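Chapter 6
Heat, Water and the Care of Household Cloth

A fabric that comes out of the wash smaller, stiffer or duller than it went in has usually been treated as if it were some other fabric. This chapter deals with what happens to fibers during washing, drying and storage, and with the choices a household makes at each stage.

You will need the fiber tables from Chapter 5. Cotton, wool and polyester come up again and again, and the differences in how they take up water explain most of what follows.

Key terms: absorbency, pile, lint, residual shrinkage, hard water, fiber memory

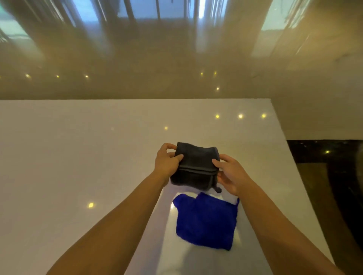
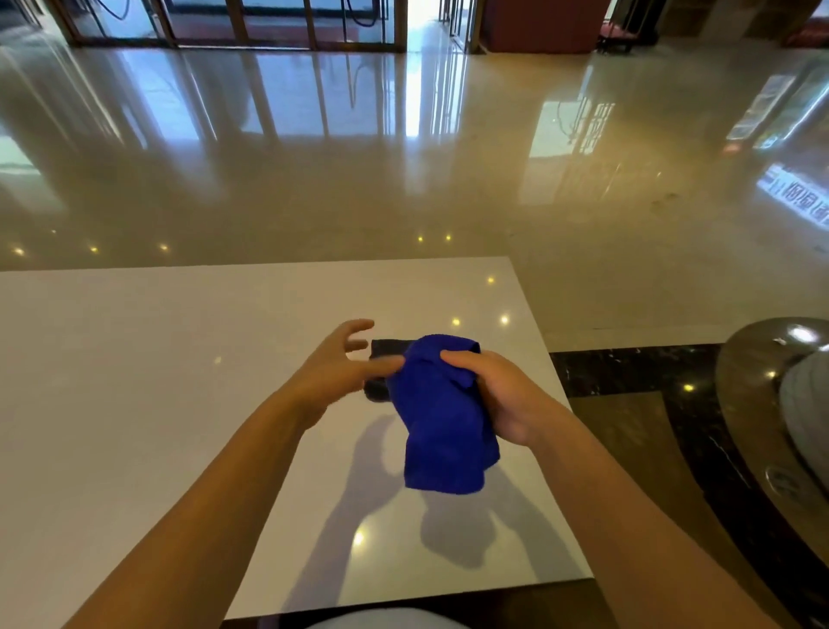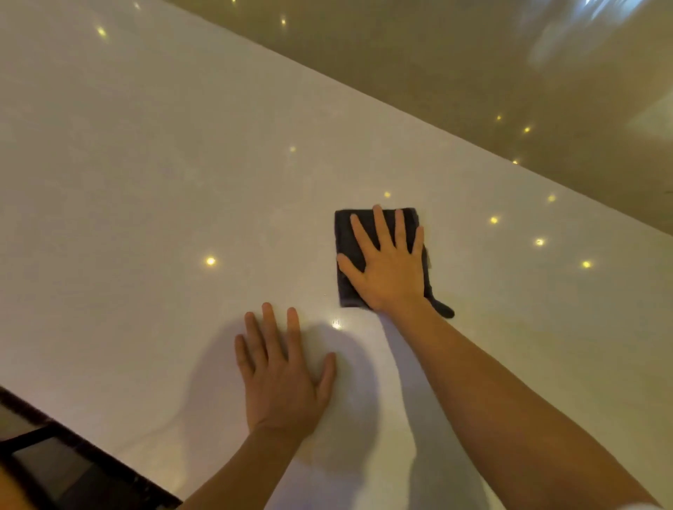
Handling folded and unfolded cloth on a white surface.

Maltetmont, January

The laundry at the Isel guesthouse handles 808 pieces in a busy week. Ming-te Liao, who runs it, keeps a notebook of every load that went wrong. Most of the entries concern drying. Towels left in the machine too long lose lint from the pile and feel harsh, and cotton sheets taken out early and stacked damp pick up a sour smell by the next morning.

His other trouble is the water. The town supply comes from the Kan valley and is hard - it carries dissolved calcium and magnesium, which react with soap and leave a gray film on cloth. Liao changed from soap to a detergent called Zondier and cut the dose twice before the film stopped building up.

Section 6.1 begins with water, since hardness affects every later step. Section 6.2 covers temperature and shrinkage. Section 6.3 turns to drying, both by machine and on a line, and Section 6.4 to folding and storage.

Before you read on, find the care labels on five items at home. Write down the fiber content and the highest wash temperature given for each - you will use the list in Exercise 17.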